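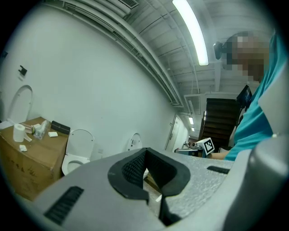
Setting Up a Work Surface Beside the Toilet

Reading time: 4 minutes

Most small bathroom jobs go slowly for the same reason: the supplies are on the floor. Changing a seat, restocking paper, wiping down fittings and sorting small parts all need a flat surface at a usable height, and few bathrooms have one. The cistern lid is narrow and often curved. The rim of the basin is worse.

A closed cardboard box is adequate for light work. It costs nothing, it can stand tight against the wall, and it goes out with the recycling when the job is finished. The notes below cover choosing the box, loading it and clearing it.

Choosing the box

Use a carton with an intact bottom and four square corners. A box that has been crushed at one corner will lean under load, even if it looks straight when empty. Shipping cartons for bottles or canned goods are usually stiffer than clothing cartons of the same size.

Tape the bottom seam along its full length, then tape the top flaps shut. An untaped top sags in the middle and round items roll toward the seam. If the top still flexes when pressed with a flat hand, turn the box over and use the bottom as the working face.

Height matters more than area. For work done standing and leaning, the top should be near the height of the toilet rim or a little above it. For work done kneeling, go lower. Do not stack two boxes to gain height unless they are taped together on all four sides.

Positioning

Put the box against the wall, with one side parallel to the toilet and a gap of 12 inches between them. This leaves space for a hand and a brush without bumping the box. Keep it clear of the shutoff valve. On a tiled floor, a folded towel under the front edge reduces sliding, but check that the box still stands level.

A loose seat lid can be stood upright against the wall while other work goes on. Stand it where the box or another heavy item stops the lower edge from slipping forward. Do not lay it face down on grout.

Loading the top

Keep the toilet roll upright. On its side it rolls and unwinds. Place it at the back, where it will not be caught by a sleeve.

Small hardware goes in a clear bag. Seat bolts, washers and plastic nuts look alike once mixed, so use one bag per fitting and leave them closed until needed. A clear tub with low sides also works and is easier to reach into with gloves on.

A shallow tray is useful for anything that may drip. A dark tray shows white plastic parts well; a white one hides them. Line it with a paper towel if metal parts are going in.

Used tissue should not stay on the work surface. Hang a bag from a wall hook if there is one within reach, or tape a bag to the side of the box. Róisín Brennan, who maintained the restrooms at the Trivmont offices for 14 years, taped hers to the left side and kept the right side free for the hand holding the tool - a sensible arrangement for anyone right-handed.

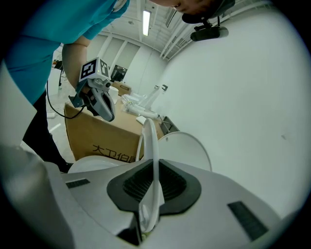 Working order

1. Raise the toilet lid before setting anything out. Lids that are down get used as shelves, and items placed on them end up in the bowl.

2. Put out only what the current step requires. If the top is piled, move the surplus to a second, smaller box behind the first.

3. Work from the back of the surface toward the front, so that the arm does not pass over standing items.

4. Return each item to the same position. This feels slow for the first few minutes and saves time later.

5. Wipe the fitting last, after loose parts are bagged.

Limits

Cardboard loses stiffness when damp. If the top darkens or feels soft, replace the box. Do not put a full bucket on it, and do not sit or kneel on it. Bleach and other liquid cleaners belong on the floor, capped, away from the door swing.

For a job lasting more than 2 hours, a folding step or a plastic crate is the better choice.

Related items

Removing a seized seat bolt without cracking the china
Sorting small plumbing parts by thread
Murnirance tile cleaner: dilution notes
When a toilet lid will not stay up
Storing spare paper in a damp room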